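Can a Robot Clear the Table Yet?

Picking up a phone takes a person no thought at all. At Sellitz, a repair and resale shop in Ondville, it is one of the chores the owners would most like to hand off. Staff there moved 3,439 phones last July, nearly all of them from a flat surface to a tray or a shelf.

A phone is thin, smooth and easy to scratch. The fingers have to come down on both sides of it and close evenly, and the wrist has to stay level on the way up. 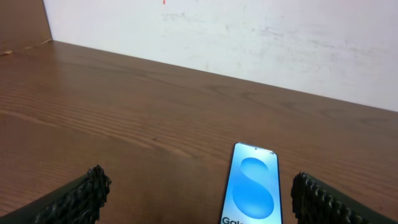
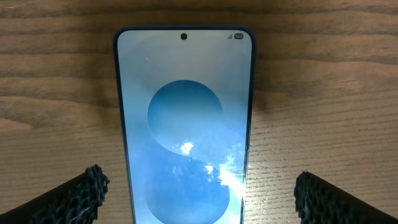
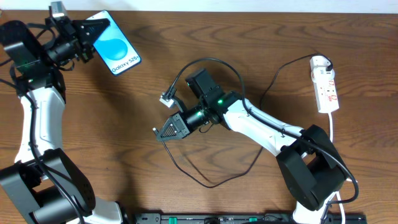 Page last changed: February 5, 2022

With the phone up in the left gripper, the right arm still has an empty hand. Passing an item across is harder than lifting it, and wiping the screen is harder again.

Fitard, which sells software for small workshops, charges $900 a month for a setup with 2 arms. Its trial at Sellitz ran to over 100 lifts. The shop has not signed up. Mahlangu, a laundry chain across town, asked the same firm about folding towels and was told to check back next year.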